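I have now had the Wetora handheld steamer since January, long enough to have used it on nearly everything in the house that hangs, drapes or wrinkles, and I feel ready to say a few words about it. My sister-in-law has been asking me whether she should get one, and after writing her three long emails I figured I might as well put it all in one place.

Let me say first that I am an ironing person. I grew up with a board set up in the hallway and I find it soothing, so I was a hard sell. But we moved into the Vurnwood house last fall and the curtains there are long, lined, and hung on rods I can only reach from the second step of the ladder. Taking them down to iron meant losing a whole Sunday (and my good mood with it). The steamer was supposed to fix that, and mostly it has!

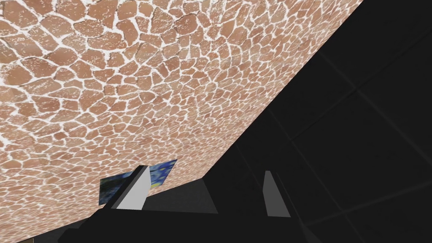
Setup is easy. You fill the tank at the sink, click it in, and wait for the little light to go steady. The booklet says 50 seconds and mine takes a bit longer than that, especially in the morning when the laundry room is chilly. I've gotten into the habit of switching it on and then going to find the hangers. Don't skip the part where you point it at the sink for the first few puffs, though. It spits. I skipped it once on a silk blouse and had to wait for the spots to dry before I could wear it to lunch.

On cotton and linen blends it does a decent job, not a crisp one. If you want a sharp crease down a pair of trousers you'll still want the iron out. Where it really shines is on knits, dresses with gathers, and anything with beading or a ruffle that you'd never dare press flat. I did my niece's entire recital costume in seven minutes while she stood there eating crackers, holding it out on a hanger for me.
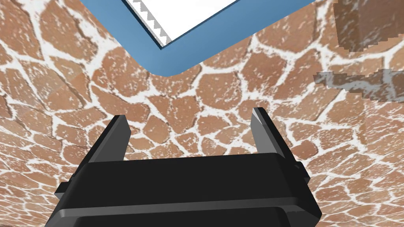
Before this one I had a Heter, which was lighter and honestly prettier, but the tank was so small that I was back at the sink after every second shirt. The Wetora holds enough for one full curtain panel and a good start on the next. The trade-off is weight. By the third panel my wrist knows about it, and I've learned to switch hands and take the panels from the top down, letting the fabric hang and do some of the work for me.

My neighbor Branwen Ruddock swears by her Yammine, the upright kind with the pole and the hose, and she let me borrow it for a weekend. It's a lovely machine if you have a closet for it. I don't. It stood in my hallway for two days and I bumped into it every time I carried the wash upstairs.

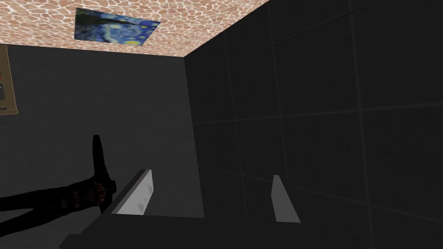 A few complaints, to be fair. The cord is too short for my ceilings, so I run an extension, and I wish I didn't have to. The fabric brush attachment pops off if you press hard against a sofa cushion. And the on switch sits right where my thumb wants to rest, so I've turned the thing off mid-sleeve more times than I'd like. The replacement brush is part number 3702, in case you lose yours down the back of the dryer the way I did. It cost me 25 dollars with shipping — a bit steep for a piece of plastic with bristles, if you ask me. 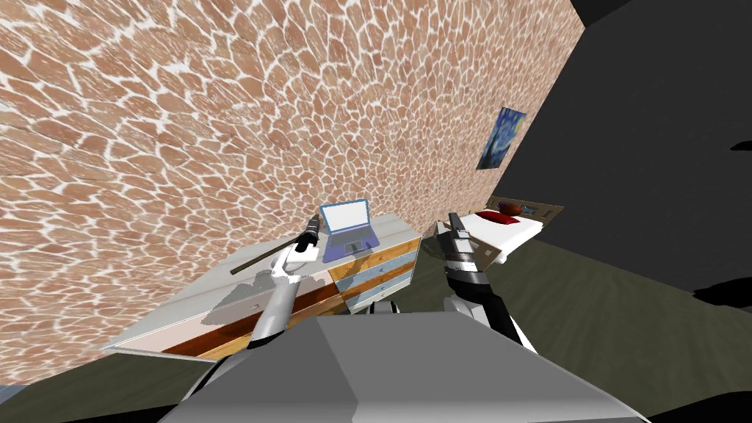 Cleaning and hard water

Our water is hard, and by spring I was seeing white flecks on dark clothes. Equal parts vinegar and water, run through until the tank is empty, then two tanks of plain water, and it was good as new. I do that every month now. Empty the tank when you're done for the day, too, and leave the cap off overnight so it can air out.

Would I buy it again?

Yes, I would, mainly for the curtains. If all you do is work shirts, keep your iron and save the money. If you have long drapes and a bad shoulder like mine, get one, and get the spare brush while you're at it.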